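Computer lessons for adults return to Skamdale library

4 Sep 2018

The free computer lessons at Skamdale library will start again in October, after a break of one year. The library has received 14 refurbished desktop computers from Clurau, a repair workshop in the same town, and they are now being set up in the reading room on the upper floor.

The old lessons stopped when the computers there became too slow to open most websites. In the last season 87 people were enrolled, most of them over sixty, and the library says that many of them have kept asking at the front desk when they can come back.

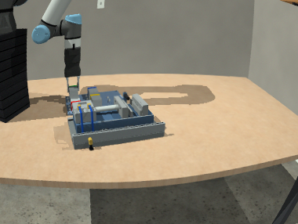

The new course is called Etim and it has eight evenings. It begins from the very first steps - how to hold the mouse, how to make a folder, how to find a file again after it was saved. Later evenings are for email, passwords, printing and paying a bill on the internet. Each learner will have a computer for themselves, which was not always possible before, when two people often had to share one keyboard.

Clurau collected the machines from offices that were closing or changing their equipment. The workshop cleaned them, put in more memory and changed the hard drives. The library paid only for the new parts and the cables, and this cost around $2,000. The money came from the yearly book sale and from a small grant by the town. 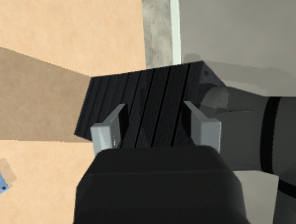

All the computers use a free operating system and a free office program. Some former learners were worried about this, as they have a different system at home. The library answers that the menus are similar enough, and that anyone may bring their own laptop to the lessons if they prefer it.

There will also be a printed workbook, in large letters, prepared by the small publisher Grikiler. The library has ordered 200 copies. Learners will get the workbook free of charge, and the rest will be kept at the front desk for other visitors to borrow.
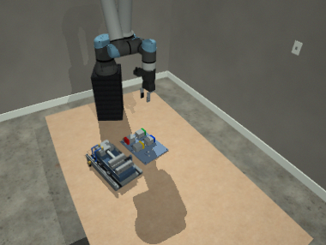 Registration is open now, at the library or by telephone. A library card is needed, but it can be made on the same day with any document that shows your address. Places are given in the order of registration, and if there are too many names a second group will be opened in the mornings.

Outside of lesson hours the computers can be used by everybody, one hour at a time. Printing in black costs 20 cents per page, and colour printing is not offered at this moment.

Contact the news desk | © 2018 Skamdale local news | Back to top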